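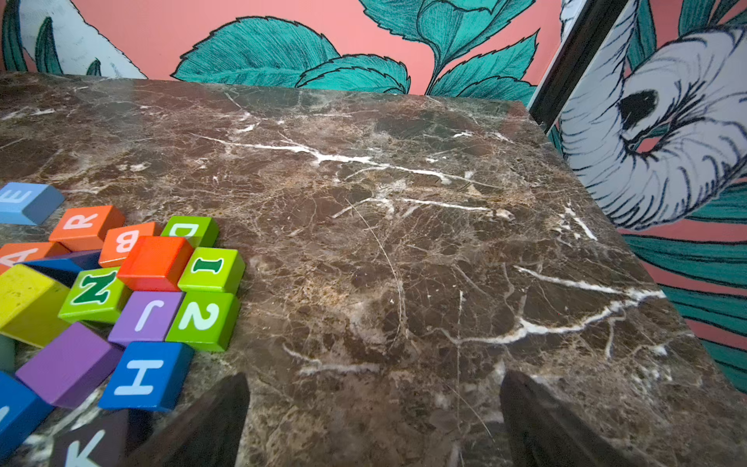 What's the best way to clean painted wooden alphabet blocks? Wipe them one at a time with a barely damp cloth and a drop of dish soap, then dry them right away with a towel.

I learned the "barely damp" part the hard way. My first set went straight into a sink full of suds (it seemed so efficient!) and by dinnertime the paint was lifting at the corners and a couple of the letters had gone fuzzy. Wood drinks up water, and paint doesn't like it one bit.

So now I use two cloths. One gets dunked, wrung out hard and given a dab of soap, and the other stays dry. Wipe, dry, set it down on a towel, next block. For sticky stuff like jam I hold the damp cloth on the spot for a slow count of 7 and then rub gently. Crayon comes off with a little baking soda on a fingertip, but go easy over the letters and numbers, and try one side first.

I leave everything out overnight before it goes back in the bin. We keep ours in an old Kutmont bread box with the lid cracked open, and it's never gotten that musty toy smell.

Now, about the table! If your kids play on marble like mine do, dump the blocks on a placemat first. Ours is dark brown with light veins all through it, and I love it to pieces, but polished stone shows every little scratch once the light hits it sideways. Grit is the real trouble, so I run a dry microfiber cloth over the top before the blocks come out and again after.

Please keep vinegar and lemon away from it. They'll etch marble and leave dull spots you can't wipe off. A drop of dish soap in warm water is plenty, and buff it dry or you'll get streaks.

Next up, in September: getting marker off the baseboards. I'm still testing on ours.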